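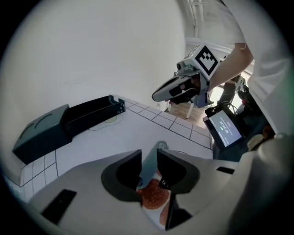
April, a little after nine in the morning, second coffee. Writing this up before Sota gets in, so he can tell me where I've got it wrong!

Most of yesterday went into the time alignment between the two hand-held grippers, left and right, and I finally feel like I understand what our replay tool was doing to us. Short version for anyone skimming: the poses were fine. The jaw widths were being stamped when the Plodent reader wrote them to disk, while the poses carried the capture time of the image they came from, so on every pick the fingers seemed to close a little after the hand had already started to lift. Once you know that, you see it in every plot we made last month (sorry, Yolanda, you did say so, and I told you it was smoothing).

I moved the width stamp up to the moment the reading is taken and re-ran the whole batch overnight, all 2,000 episodes. It went through except for 11, which stopped in the loader with an empty pose track on one side. I haven't opened those yet. My guess is the cube tag went out of view right at the start and the tracker never got its first fix, but that's only a guess, and I'd like Afonso to look before I write a rule that throws them away.

A word on the tags while I'm at it. Each gripper carries its white cube with the black-and-white markers on the faces, and the tracker was picking whichever face looked biggest and sticking with it until it lost it. That's all right with the hand held still, but when the wrist rolls and two faces are visible together, you get a small hop at the handover. Kvido's change solves for both faces at once when it can, and falls back to one when it can't. I was a bit grumpy about it in review because it makes the function so long, but the tracks are lovely now, really smooth through the turn, and I've merged it.
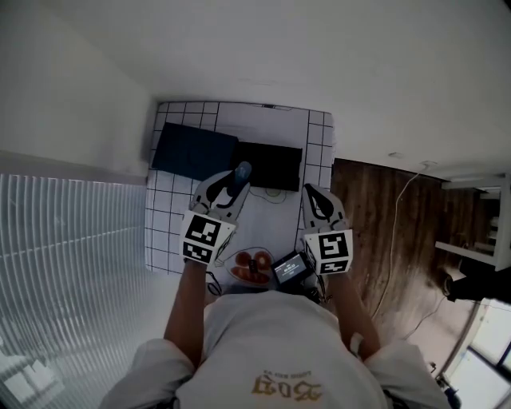 What still bothers me is the two-handed part. Plirneo treats the left and right tracks as two separate episodes that happen to share a clock, so when one hand is holding something and the other is open and waiting, the planner sees the waiting hand as idle and trims it. Then the policy learns that the other hand simply appears where it's needed, which would be nice! I'd like to keep the whole track for both sides whenever either jaw is closed. Sota thinks that will fill the set with standing still, and he may well be right, so I'll train it both ways on the Ormsby machine and we can argue over the curves.

Left to do:

Open the failed episodes with Afonso, left track first.
Put the new width stamp in the format notes, with the old behavior spelled out for people with old files.
Ask Yolanda for her plotting script, the one with the overlaid jaw curves, and put it in tools so I stop borrowing it.
Tell the Manberg people not to pull the old batch. They have read access and I don't think anyone has written to them.

Replay viewer still eats memory if you scrub backward. Restart it for now.

Junpei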